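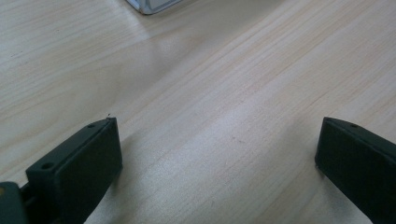

Photo: Trudum workshop

Questions and answers about your wooden tabletop

14 shares | 3 comments

We receive many letters about the care of our tabletops, and most of them ask the same things. We have collected the answers on this page. They are valid for the Drengate and Bundgaard tables, and also for single tops which you have ordered without legs.

Why does the grain run diagonally on the photo and straight on my table?

The grain follows the length of the board. When one looks at a table from a corner, the lines go diagonally. On your top they will run parallel to the long side, unless you have asked us for another direction.

Some lines are darker than others. Is this a defect?

No. Wood has thin lines which you can hardly see, and also tan streaks which are longer and a little darker. Both can be in the same top. We do not sort the boards by streaks, and we can not exchange a top for this reason. If you prefer a calm surface, please write it in your order and we will try to choose the boards accordingly.

Is the surface glossy?

Our standard finish is satin. It has a soft shine when the light comes from the side. We do not offer a high gloss finish – it shows every fingerprint, and small repairs are difficult to hide.

My top looks a bit pink. Will it stay so?

A pale top can have a faint pink warmth when it is new. With daylight it becomes more yellow, mostly during the first year. Please move your lamps and bowls from time to time, otherwise you will find lighter spots under them.

How do I clean it?

Use a soft cloth which is well wrung out, and wipe along the grain. For grease you can add one drop of dish soap. Dry the table after. Please do not use scouring powder or the green side of the sponge.

There is a white ring from a cup. What can I do?

Wait for one day. Many rings disappear alone. If it is still there, rub a small amount of Zarnau care oil on the place, in the direction of the grain, and remove the rest after 9 minutes.

How often must I oil the top?

For a dining table, 2 times in the year is enough. A desk needs it less. The oil must dry overnight before you put anything on the table.

Can I put a hot pot on it?

Please use a trivet always, also for teapots.

Can I sand out a scratch by myself?

Yes, if the scratch is not deep. Sand lightly along the grain and never across it, then clean off the dust and oil the place again. The repaired place can look lighter for some weeks. For deep scratches, send us a photo first.

Do you send samples?

Yes, we send small pieces of wood with the finish on it. A sample can not show all the variation of a full top, so please look at it for color and touch only.

3 comments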